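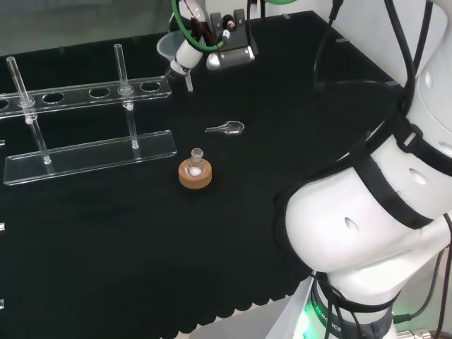
Progress report to the Stisent Fund
Project: Open register of lobbying contacts, second period
Prepared by Fuseini Baidoo, project coordinator

Dear colleagues,

I am sending you the report for the period that ended in June. The grant is for collecting the declarations which companies and their agents must file when they meet members of the government, and for putting them in one place where any citizen can search them.

1. Work done

At the end of the period the register contained 1,975 declarations. Most of them were copied by hand from paper files, because the ministries still do not give them in electronic form. Each entry has the name of the client, the name of the agent, the office that was visited and the subject of the meeting as it is written in the declaration. Where the subject is given only as "general matters" we have copied these words and added nothing.

We sent written requests to 31 public offices. The answers were very different in quality. The transport and energy ministries sent complete files. The trade ministry sent files with the fees covered in black ink, and we have appealed against this. Four offices did not answer at all, and their names are published on the front page of the register together with the date of our request.

Seidu Kpodo finished the part of the software that joins different spellings of one name. This was slower than we planned. The agency Procházka, for instance, appears in the files with and without the accents, and in two places with a letter missing. A person must still confirm every joined name before it becomes public.

2. Use of the register

Two newspapers used our entries during the debate on the port concession. They compared the declarations of Wallero, which wanted the concession to be extended, with those of Zultora, which wanted a new tender. Both companies had hired former advisers of the same parliamentary group. Wallero wrote to us that one meeting was shown with the wrong office. We checked the paper, they were right, and the entry was corrected on the same afternoon with a note about the change.

We also held an evening training for local reporters. It began at 18.00 and went on longer than expected, mainly on account of questions about how to read the fee columns.

3. Difficulties

The new draft law on lobbying would raise the limit under which a meeting need not be declared. If it passes in its present form, more than 200 of our present entries would be of a kind that is no longer reported. We have sent our comments to the parliamentary clerk, but we do not campaign for or against the draft with money from this grant.

The cost of copying was higher than in the budget. We covered the difference from the travel line, as was agreed with your office by telephone. I would be grateful for a written confirmation of this.

4. Next period

We will continue with the appeal to the trade ministry and begin with the declarations of the regional councils. Seidu will prepare a monthly download of the whole register, which several researchers have requested. The financial table and copies of the invoices will follow separately.

With kind regards,
Fuseini Baidoo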